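Speaker notes: A gripper arm in a shared workshop
Tunham open evening, second talk

12 shares | 3 comments

Start without the slides. Say who I am and thank Miyuki Hoshino for the slot. Ask if the back row can hear.

Opening. I build things at the Tunham workshop two evenings a week. I'm not an engineer by trade. This talk covers one arm, the fingers on it, and the mistakes I would skip if I did it again. Questions at the end, except safety questions, which people should shout out.

The arm. It's a kit we call Carnwood, after the street the first parts were delivered to. Shinji Kaneko did the wiring. I did the base and the fingers. Total spend so far is 437 dollars, and the budget was 475. Say that the power supply was already in the workshop and isn't in that figure.

Base first. We clamped it to a bench and it moved. We bolted it down and the bench moved. Now the base sits on a steel plate bolted through the top, with a brace underneath. If you take one thing home, build the base before you touch the software. Pause here. Somebody usually asks about the weight of the plate. I don't know it.

Wiring. Keep this short. Route the camera cable on the outside of the wrist and leave a loop. Our first cable ran inside and pinched when the wrist turned past halfway. Tsutomu Aoki has the torn one at the tool table if anybody wants to look at it.

Camera. It sits at the wrist and looks down past the fingers. Mention the mount went through four versions. The first three let the camera tip when the arm stopped short. Version four has two screws in place of one.

Software. One slide only. Everything is saved to the shared drive, and each run gets a note with who was on the stop button. The person on the stop button does nothing else. No phone, no coffee.

Click to the wrist view.
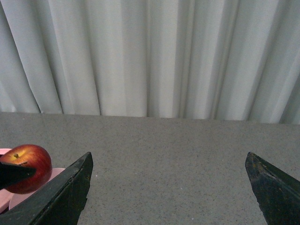
Fingers next. They taper to a point so they can get down beside something round without pushing it away. The wide setting is where every run starts. We close slowly, in small steps, and stop when the motor current climbs. Fruit on a plate is harder than blocks, mainly because a plate slides if a finger touches the rim. Approach from above and keep clear of the rim.

Wear. Scuffs along the edges don't bother me much. A chip near the tip does, and I check for those before a session. Pass the spare finger around and get it back from the last row.

What I'd change: a quick-release for the fingers, and a stop button on a longer lead. Akihiko Minami wants to try softer tips in November. I haven't decided.

Sign-up sheet is by the door. The induction takes one evening and groups are capped at 10. Niamh Mac Carthaigh runs it, so send booking questions to her.

Take questions. Power off the arm before anyone comes up to the bench.

3 comments | Share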